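PC GAMES > STRATEGY > NEWSLETTER

Winden Has a Patch, and the Patch Has Opinions About Your Supply Wagons

Anyone who bought Winden in the winter sale and then quietly moved it to the bottom of the library can take it out again. Version 5 went up on March 13, 2026, and it fixes most of what people have been grumbling about on the forums, along with a couple of things that we had grown rather fond of.

For newcomers: Winden is a turn-based game about a small river duchy that is always at war with somebody. You move your regiments, the other fellow moves his, and every few turns it rains and the roads stop working. There are 134 scenarios in the box. A good many of them involve the same bridge.

The big change is supply. Wagons used to teleport from the depot to the front as long as you had a road drawn between the two, which made planning easy and made a siege last about as long as a lunch break. Now they travel at wagon speed, which Skulley (the studio) has set somewhere between "slow" and "thinking about it." A cavalry regiment that outruns its wagons will start losing morale on the second turn and horses on the third. I lost most of a wing this way before I found the toggle that shows supply range as a green shade on the map. It's under Display, then Overlays, then Other. Of course it is.

The AI has been to school as well. It used to send its whole army at whichever of your units was weakest, so a veteran player could park one sad militia company in a swamp and win the campaign around it. The swamp trick is dead. The computer now holds a reserve, and on the upper two difficulty levels it will even retreat, something I have never once managed to do on purpose.

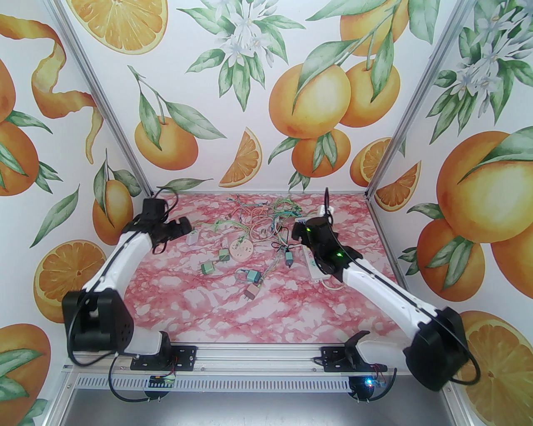
Two arms, one tabletop, and plenty of clutter on it.

Multiplayer still runs by mail, more or less. You take your turn, the game packs it up and sends it through Skillport, and your opponent gets a notice. The new turn timer is optional and can be set anywhere from five minutes to two weeks. Five minutes is a panic. Two weeks is a correspondence with a distant cousin. My regular group has settled on three days, and two of them still miss it.

The map editor finally opens without crashing on large maps. The limit is now 550 hexes on a side, though the manual suggests staying well below that if you'd like to finish a game in this lifetime. Rivers can be drawn freehand. Bridges still have to be placed from a menu, one half at a time, and the two halves do not have to match.

As for the complaints: the music is the same three tunes, and one of them is the menu. The tutorial still teaches the old wagon rules and will cheerfully march you into starvation while telling you how well you're doing. Old saves load, but any campaign past its halfway point is going to wake up with its army hungry, so finish those on the previous version first. You can roll back from the launcher.

If you want something to play on the new rules, try Whitfield, a user-made campaign that has been downloaded more than 1,485 times and deserves it. It's short, it has only one bridge, and the wagons matter from the opening turn. Pick the eastern side for an easier time of it. I picked the western side and will be on turn nine for the rest of March.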